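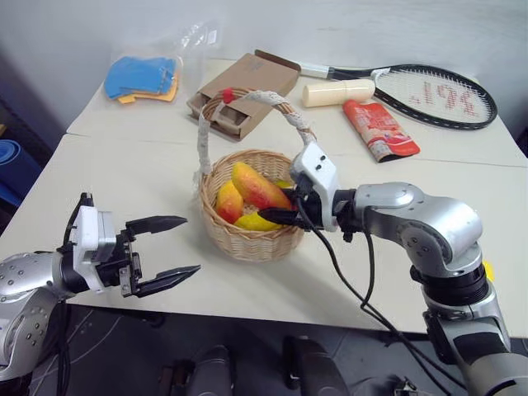 Round wicker basket with four mangoes, an open cardboard box behind it.

Pilletti changes fruit basket line for January
Oct 18, 2019

Fruit packer Pilletti will replace its film-wrapped gift trays with open wicker baskets at the start of January. The change covers the mango line first. Citrus and mixed fruit will stay on trays until the existing tray stock is used up.

The new basket is round, with a tall fixed handle, and is supplied by Katona. A first order of 1,035 baskets has been placed for delivery to the Vustameo packing hall before the end of the year. Pilletti has set the standard fill at four mangoes, with a larger version holding six. Both fills use the same base. The larger one adds a paper collar inside the rim to keep the top layer from shifting in transport.

Fruit is to be placed by hand or tool with the stem end facing inward and the largest piece across the middle. Under the packing sheet, mangoes must not be pressed down to make room. A piece that does not sit below the handle without force is set aside and swapped for a smaller one. Finished baskets go into single-wall cardboard boxes, one basket to a box, and the box stays open until the fill has been checked.
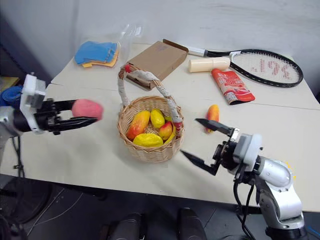

Handle height was the main open point in the specification. The tray boxes now in use are too low for an arched handle, and a folding handle was ruled out on strength grounds. Katona has kept the fixed arch and the cloth wrapping on it, which adds a little to the outside width. The handle stands well above the rim, so fruit goes in from the side, and a mango left out on the table next to the basket can be added without turning the base. Pilletti will use a taller box, ordered from Sarnix, with the same footprint as the current one. Pallet patterns are unchanged apart from the number of layers, which drops by one.

Boxed baskets will be held for no more than 3 days before shipping. Relative humidity in the holding room is to be kept at some 90 percent, as it is for the trays. The wicker will be checked for swelling at the joints during the first month.

Prices for the two fills have not been set. Stores that have standing orders for mango trays will be moved to the four-piece basket unless they ask for the larger one. Order forms with the new item codes will be sent out with the next regular price list.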